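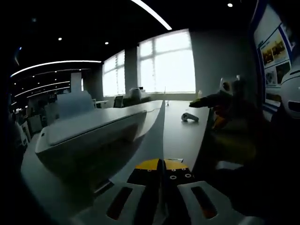

Relatório de projeto: demonstrações manuais para manipulação de papel
Autores: Genowefa Duda e Jabari Nzioka

1. Objetivo

O projeto Gollon pretende ensinar um braço robótico a pegar em folhas de papel e a deslocá-las sobre uma mesa de escritório. Em vez de programar as trajetórias, recolhemos demonstrações feitas por pessoas com garras de mão. Cada garra tem dois dedos e grava o que está à sua frente enquanto o operador executa a tarefa. O braço não precisa de estar presente durante a recolha.

2. Alternativa estudada

Em abril testámos a teleoperação com o braço Protari. O controlo era preciso em deslocamentos retos, mas lento quando a folha dobrava. O operador via o papel apenas no monitor e corrigia tarde. Com a garra na mão, as mesmas ações ficaram mais curtas e mais naturais, e por isso o resto do trabalho seguiu este método.

3. Recolha

As sessões decorreram na sala Orcombe, numa mesa branca comprida. Definimos quatro tarefas: levantar uma folha, pousá-la noutro ponto, juntar duas folhas e virar uma folha. O plano previa até 1000 demonstrações, em blocos de 50, com pausa entre blocos. Os dois autores alternaram como operadores.

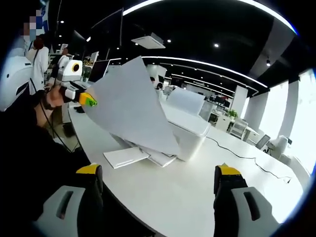 Figura 1 — Garra de mão apontada a uma folha erguida, vista a partir de uma segunda garra.

4. Dificuldades

O papel é leve e deforma-se muito. Uma folha erguida por um canto esconde parte da mesa e, por vezes, a outra garra. Os episódios em que a ponta dos dedos ficou tapada durante a preensão foram marcados para revisão manual.

A sincronização dos relógios também deu trabalho. O programa Ebihara alinha as gravações pelo instante em que os dedos fecham, mas falha quando o operador fecha a garra duas vezes seguidas. Passámos a começar cada episódio com a garra aberta e imóvel.

5. Trabalho por fazer

Falta rever os episódios marcados e treinar a política com a tarefa de levantar. A tarefa de virar fica para depois — ainda não decidimos se deve ser feita com uma garra ou com duas.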